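Minttu Ojala
15th October

1/ Results from the wrist-view ablation on Zurnari, our simulated tabletop grasping setup. Short version: camera pitch matters more than we budgeted for.

2/ Same policy architecture, same demos, same block-picking task. The only variable is how far the wrist camera is tilted up from the gripper axis. Tested at 14 and 25 degrees, 22 seeds each.

3/ At 14 degrees the policy behaves. At 25 it reaches fine, then stalls over the block. Success drops by nearly 20 points. Reward curves look healthy until the last phase, so we missed it in July.

4/ Our reading is that too few pixels near the fingertips carry any signal at the steeper tilt. The encoder spends its patches on backdrop. Cropping the top of the input before resizing recovers part of the gap. Adding a second fixed camera recovers most of it.

5/ Caveats. One gripper model, one object shape, rendered images only. We have not checked whether the crop trick survives texture randomization. The Cerent encoder was frozen throughout; fine-tuning it might change the ordering.

6/ Wrist view from the sim, gripper open. Backdrop takes up roughly the upper three quarters. The yellow-green object shows only its top portion, at the bottom edge against the left finger.

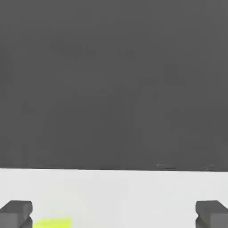
7/ Next: same sweep with the Moffat gripper, then the crop as a learned parameter. Configs and seeds go up with the writeup.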